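Speaker Notes: Board, Knife and Mat. Setting Up a Cutting Station for the Shared Kitchen

Session two of the Macedo household skills series
Speaker: Garnet Chisholm, Parnevik Center for Home Economics
Start time: 2:00 p.m.

Opening remarks

Welcome the participants and thank the host department. Mention that printed copies of the handout are on the table by the door and that questions will be taken after the second part.

State the subject plainly. The session concerns the surface on which vegetables are cut: what lies under the board, how the board is placed, and where the board goes afterward. Knife sharpening is covered in the June session and will not be discussed today.

Part one: What lies under the board

Explain that most complaints received by the Center about cutting boards are complaints about the table. A sound board on a slick or uneven surface will shift, and the cook will begin to steady it with the hand that should be holding the vegetable.

Describe the three kinds of base used in our teaching kitchens: the bare counter, the damp cloth and the full-length mat. The damp cloth remains the least expensive and is entirely satisfactory for a single cook. It must be folded flat, with no thick seam beneath one corner of the board.

The full-length mat is preferred when a table was not built for food. It gives a continuous surface that can be wiped in one pass. Note that a glossy mat shows water and crumbs clearly but may be slippery, so the board should be tested by pushing it with the heel of the hand before any cutting begins.

Pause here. Ask how many participants prepare food on a table that also serves as a desk.

Part two: The board and the vegetable

Bamboo boards are light and easy to carry — an advantage in a shared kitchen and a drawback under heavy chopping. Recommend them for roots, herbs and fruit. For squash and other hard vegetables, recommend a heavier board.

The practice vegetable for this course is the daikon. It is pale, even in texture and long enough to allow repeated cuts. A piece of some 400 grams is sufficient for each pair. Participants are asked to cut it first into segments, and then to practice the angled cut, turning the vegetable between strokes.

Remind participants that the board need not lie square to the table. A diagonal placement often suits the natural line of the forearm. Allow 5 minutes for participants to try both positions with the knife still in its cover.

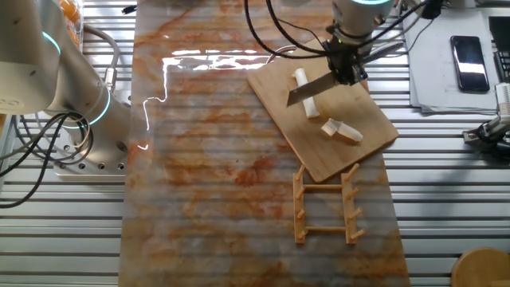 Photo: Cident / Sornine photo library

Draw attention to the angle of the board on the mat and to the position of the blade over the longer piece. The shorter piece, with its angled face, lies lower on the board and leaves the area beneath the knife free. Participants should adopt the same habit and move cut pieces away before the next stroke.

Point out the small wooden rack as well. Upright pegs of this type are useful for standing a washed board or plate on edge so that air reaches both sides.

Part three: Clearing away

Wash the knife first and separately. It should never be left in a basin of water. The board is rinsed on both faces, even if only one was used, and dried on edge. The mat is wiped last, from the far end toward the cook.

Papers and telephones should be given a place of their own before work starts — the Center suggests a side shelf — and handled only with clean hands.

Closing

Invite questions. If time is short, refer participants to page 5 of the handout, where the cleaning sequence is printed in full. Announce that the teaching kitchen will remain open for individual practice until 4:30 p.m. and that boards are to be returned to the front counter.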